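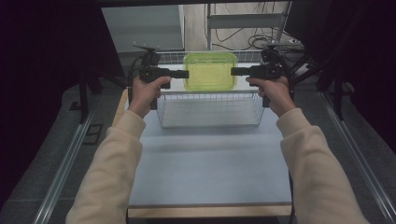 Handgeführte Greifer am Drahtkorb, grüner Behälter im hinteren Teil des Korbs

Von: Petronella Sibiya
An: Liste Handhabungsdaten
Betreff: Re: Entwurf Aufnahmeregeln, Abschnitte 4 und 5

Hallo zusammen,

Antworten auf Rogelios Punkte stehen jeweils unter dem Zitat. Das Bild am Anfang bezieht sich auf 4.2.

Rogelio Soriano schrieb:
> 4.2 verlangt eine »neutrale Ausgangsstellung« der Greifer, definiert sie
> aber nicht. In Stullberg beginnen wir mit beiden Fingern über der
> Tischkante, bei Didau beginnt man direkt am Objekt. Beim Zusammenführen
> mussten wir 467 Episoden von Hand nachschneiden.

Einverstanden, der Begriff ist zu weich. Vorschlag für den Wortlaut:

»Zu Beginn jeder Episode werden beide Greifer frei gehalten, die Finger einander zugewandt und auf annähernd gleicher Höhe. Zwischen den Fingern bleibt ein sichtbarer Abstand. Kein Finger berührt Objekt, Korb oder Tisch. Die Stellung wird 20 Frames lang gehalten.«

Das Bild zeigt, was mit »einander zugewandt« gemeint ist: beide Finger vor und etwas über der Vorderkante des Behälters, dazwischen die Lücke. Eine feste Höhe über dem Tisch würde ich nicht vorschreiben. Bei Körben mit hohem Rand ist sie nicht einzuhalten, und die Körperhöhe der Bedienenden geht direkt ein.

> 4.3 regelt durchscheinende Objekte gar nicht. Drahtkörbe übrigens auch
> nicht.

Richtig. Beides gehört hinein, aber getrennt. Für durchscheinende Behälter reicht mir ein Pflichtfeld »Transparenz« in den Metadaten mit den Werten opak, durchscheinend, klar. Für Gitterkörbe brauchen wir eine Aussage zur Lage: Ein Behälter, der hochkant an der Rückwand steht, ist eine andere Aufgabe als derselbe Behälter flach auf dem Korbboden. Die Startlage ist daher vor der Serie festzulegen und im Protokoll zu benennen. Abweichungen führen zu einer neuen Serie, keine Sammelkategorie »sonstige«.

> 5.1 Kabelführung: »ordentlich« ist keine prüfbare Anforderung.

Stimmt. Neu:

»Kabel der Greifer verlaufen seitlich nach unten und kreuzen zu keinem Zeitpunkt den Raum zwischen den Fingern. Kabel und Steckdosenleisten auf dem Boden liegen außerhalb des Standbereichs der bedienenden Person.«

Den zweiten Satz hat Cruzado schon in der eigenen Arbeitsanweisung, dort als Teil der Sichtprüfung vor Schichtbeginn. Ob Kabel im Hintergrund der Kopfkamera zulässig sind, lasse ich offen — meines Erachtens ja, solange der Hintergrund innerhalb einer Serie unverändert bleibt. Vorhänge links und rechts empfehlen wir weiterhin, verlangen sie aber nicht.

> 5.4 Ärmel: brauchen wir das wirklich?

Ja. Einfarbig und ohne Aufdruck, Farbe im Protokoll. Bei Cavness wurde mitten in einer Serie gewechselt, und der Filter für die Handmaske hat danach 8 Episoden verworfen.

Offen bleibt 5.6 (Kalibrierintervall). Dazu fehlen mir Messwerte aus mindestens einem weiteren Aufbau. Die überarbeitete Fassung 9 stelle ich im April in die Ablage, Einwände bitte vorher und mit Abschnittsnummer.

Gruß
Petronella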